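Murkden Craft Center to Open Shared Ceramics Studio in March

Last updated: 5th February

The Murkden Craft Center will open a shared ceramics studio in March, following the completion of repairs to the east wing of its building on Stunow Street. The studio will provide working space for 15 resident potters and will offer evening instruction to members of the public.

The residency program will be directed by Şengül Eren, a ceramic artist whose work draws on the tile and slipware traditions of western Anatolia. Ms. Eren has taught at the center for four years and will continue to lead its glaze course.

"Potters in this town have been firing their work in garages and borrowed kilns," Ms. Eren said. "They asked for a place where they could work beside one another, and the center has agreed to provide it."

The new studio includes two electric kilns, a clay mixing room and a drying room with shelving on three walls. A gas kiln will be installed in the yard at a later date, subject to approval by the fire marshal.

The opening exhibition, "Floneck," will present 90 pieces by former students and visiting artists. Its title is the name of the creek that supplied clay to the town's brickworks until the works closed. Lakmal Mollah, who is curating the exhibition, has selected bowls, water jars and figures made with local clay, along with a group of unglazed vessels on loan from the Wickramasinghe family collection.

Mr. Mollah stated that the loaned vessels have not been shown in public before. They will remain on view for the full term of the exhibition, after which they will be returned to the family.

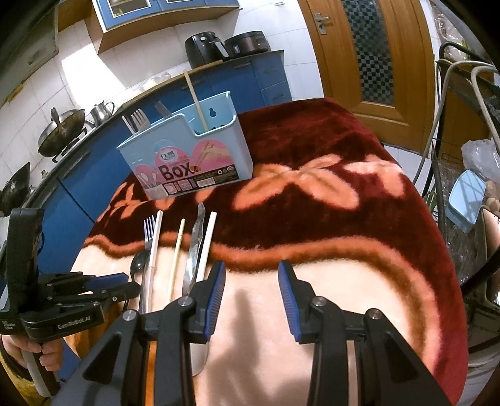

Applications and Fees

Applications for the residency are open to adults living in the county. Applicants should submit a short statement and photographs of three finished works to the front office. No formal training is required. Residents will pay a monthly fee that covers shelf space and bisque firing; clay and glaze firing will be charged separately. Admission to the exhibition is free. Evening course dates will be posted at the center before the studio opens.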